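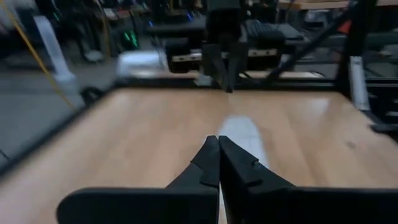

Kinlow Chapels and Wayside Shrines – data card

July, by the Haltus editors

This dataset holds short records of chapels, bell towers and wayside shrines in the Kinlow valley. It has 2,709 records from 65 parishes. Each record gives the dedication, the year of building if known, the building material and the present condition.

## Sources

Most entries were typed from the parish inventories kept in the Malhotra reading room. For 192 shrines there is no written source, and we used the inscription on the stone. Dates from inscriptions are marked "insc" – please treat them with care, as many stones were cut again after repairs.

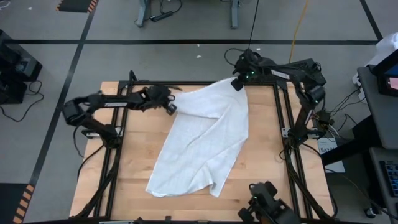

## Fields

- id: number, never used again after deletion
- dedication: saint or feast, in the spelling of the source
- built: year, or empty
- material: stone, brick, timber, mixed
- state: in use, closed, ruin, lost

## Known problems

The upper valley is covered poorly. Two parishes sometimes list the same chapel, and we did not merge such records. Coordinates are missing for 700 entries.

Related items

- Kinlow bell inscriptions
- Gastix place name list
- Haltus guide to parish spelling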